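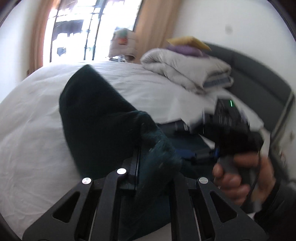 Zwei Handgreifer, ein grünes Kleidungsstück: Übung am Stoff auf dem Bett.

Robotik-AG > Anleitungen > Handgreifer > Wäsche falten mit zwei Greifern

Wäsche falten mit zwei Greifern – so machen wir das in der AG

Noreen hat mich gebeten, das endlich mal aufzuschreiben, weil ich es montags jedem neu erkläre (und jedes Mal ein bisschen anders, ich gebe es zu). Also los!

Für unser Semesterprojekt Jistel sammeln wir Demonstrationen mit den Handgreifern. Stand März sind es 2.276 Aufnahmen, und Falten ist mit Abstand die Aufgabe, bei der am meisten in der Tonne landet. Von meinen ersten 100 Versuchen waren 63 brauchbar, der Rest war Gefummel.

Was ihr braucht

Zwei Greifer, geladen und gekoppelt. Ein Bett oder einen großen Tisch mit einem glatten Laken drauf. Und ein Teil aus eher dickem Stoff, mit dünnen T-Shirts fangt bitte nicht an, die rutschen euch ständig weg. Dunkles Teil auf hellem Laken ist prima, dann findet man die Kanten später in der Aufnahme viel leichter wieder.

Schritt 1: Auslegen
Legt das Teil grob flach hin, aber bügelt es nicht mit den Händen glatt! Ein paar Falten sollen drin sein, sonst lernt das Modell ja nur den Idealfall. Fussel dürfen bleiben, die stören überhaupt nicht.

Schritt 2: Erste Hand greift
Geht flach an den Stoff ran, Backen halb offen, und schiebt eine kleine Falte zusammen, bevor ihr zudrückt. Von oben reinstechen klappt fast nie, dann erwischt man das Laken gleich mit. Ist mir bestimmt eine Woche lang passiert, bis Areeba Zaidi mir mal zugeschaut und gelacht hat.

Schritt 3: Zweite Hand dazu
Mit der zweiten Hand kommt ihr von der anderen Seite. Langsam! Ich bin da immer noch zu schnell, und schnelle Bewegungen verwischen in der Kamera. Beide Greifer halten, dann 3 Sekunden gar nichts tun, dann erst anheben.

Schritt 4: Umschlagen
Beide Hände gleichzeitig anheben, zur Mitte führen, ablegen, und dann erst die Backen öffnen. Wer beim Ablegen schon aufmacht, zieht die Kante schief. Die Hände danach seitlich rausziehen und kurz warten, bevor ihr stoppt.

Schritt 5: Benennen
Kürzel, Kleidungsstück, Nummer. Misslungene Versuche bitte auch speichern und mit „x“ markieren, Noreen Arain wertet die getrennt aus.

Noch was zu den Handgelenken: Nach einer halben Stunde wird das echt anstrengend, wechselt euch also ab. Und wer Handtücher übrig hat, gerne mitbringen, die kommen als Nächstes dran.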